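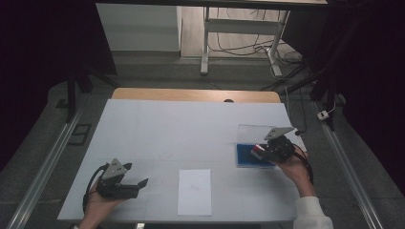 Ticket 479: Play-along tracks out of step with the printed exercises
Product: Kerekes Rhythm Workbook, book and audio download
Opened by: Drorkstead Music School
Handled by: Thắng Khổng, Flikamby support
Status: Closed

Problem as reported

We bought the workbook for our drum and bass students in March. The audio for the first two chapters is fine. From chapter three on, the tracks don't match the page. Exercise 31 is printed in 7/8, but the track with that number is a slow blues in 12/8. Exercise 32 plays what is printed as 31, and so on to the end of the chapter. Two students practiced the wrong track for a week before their teacher noticed. We use the Javport player on the school laptops, and one teacher uses the player on her phone. The phone shows the same thing.

First reply

Thanks for the report. Please send the following:
The print number from the back of the title page.
The number of audio files in the download folder.
The name of the last file in the folder.
Whether you got the audio from the link in the book or from a teacher's copy.

Customer reply

Print number is 2. There are 169 files. The last one is called 168_outro. We used the link in the book. One teacher has an older copy on a USB stick, and on that one exercise 31 is correct.

Notes, Thắng

The count should be 168 for the second printing. The extra file is the 12/8 blues, which was in the first printing as a bonus track and was dropped from the second. It is still in the download and carries the number 31, so everything after it in the chapter moves down by one. Chapter four starts with a fresh number in the file name, so the shift stops there. That matches what the school describes.

Checked the USB copy by asking for a list of its files. It has no blues track in that spot. It was made from the CD, and the CD master is correct.

Also found while checking: the click on exercise 44 starts on beat two. The page says to count in a full bar of 5/4, and the track gives four clicks. This is a separate fault and has its own ticket, 469.

Steps tried

1. Asked the school to delete the folder and download again. Same result, 169 files.

2. Asked them to sort by file name in Javport instead of by title. The order changed in chapter one – the warm-ups went to the end – but chapter three was still off by one. Set back to title.

3. Asked them to move the blues track out of the folder. The order is now right, but the numbers on the screen are still one too high in chapter three, as they are stored in the files. Usable for lessons, confusing for anyone practicing alone.

4. Built a new download with the blues removed and the chapter three files renumbered. Checked each one against the page with the book open. Sent the link to the school.

Customer reply

New download works on the laptops. On the phone the old numbers still show.

Reply

The phone player keeps its own list. In Javport, open Library, choose Clear list, then add the folder again. Your files stay where they are. Any loop points the teacher has set will be lost, so she may want to write them down first.

Customer reply

Done, and the phone is fine now. She had loops on four exercises and has put them back in. Is the blues track still available? A couple of the bass students liked it.

Closing note

Sent the blues as a separate file with no number. There is no printed part for it in the second printing, so I added a scan of the page from the first. The download link in the book now points to the corrected folder, July 2018. Ticket 381 from another school is the same fault and has been merged into this one. Ticket 469 stays open until the new count-in is recorded.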